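Section 4: Lodging a disclosure return in Sesero
Sesero user guide for municipal offices, Tinesia edition. Last revised 2022-10-26
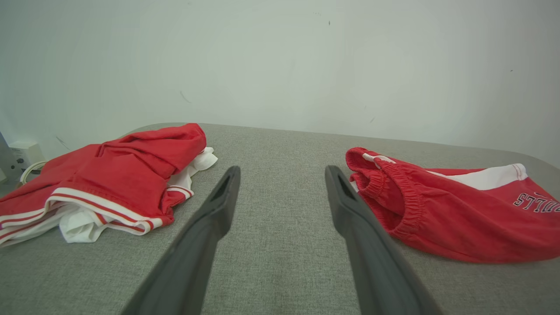

Every elected member must lodge a disclosure return each June, and again after any change in property, shareholdings or paid work. Staff in the clerk's office enter the return on the member's behalf or check one the member has filled in at home.

Before you start
You need a clerk's login and the signed declaration as a PDF. Members who hold 2 offices lodge a separate return for each.

4.1 Entering a return
1. Sign in and open Returns, then New.
2. Choose the member from the list. Former members are under Archive.
3. Select the reporting period. Sesero fills in last year's entries in grey.
4. Confirm or delete each grey entry. An entry left grey is not published.
5. Under Gifts and Hospitality, enter any item worth $50 or more. Record the donor's full name and the date received.
6. Under Donations, enter each amount separately. Anything over $1000 also needs the donor's street address.
7. Attach the signed declaration and press Save Draft.

Note: Home addresses are hidden from the public register. Do not type them into the Comments box, where they will be visible to anyone.

4.2 Checking and publishing
1. Ask a second clerk to open the draft and compare it with the declaration.
2. The second clerk presses Approve. The person who entered the return cannot approve it.
3. Press Publish. The return appears on the public register overnight.

Caution: A published return cannot be withdrawn. To fix a mistake, open the return, choose Amend and give a reason. The original stays on the register beside the amended version.

4.3 If a member objects
Set the return to Held and send the objection to the integrity officer, Embla Boström. While she is away, use Ylva Bråten in the Lundgren office. Offices moving over from Hudard should finish any held returns in the old system first. They do not transfer.

Go to Section 5 for late returns and reminder letters.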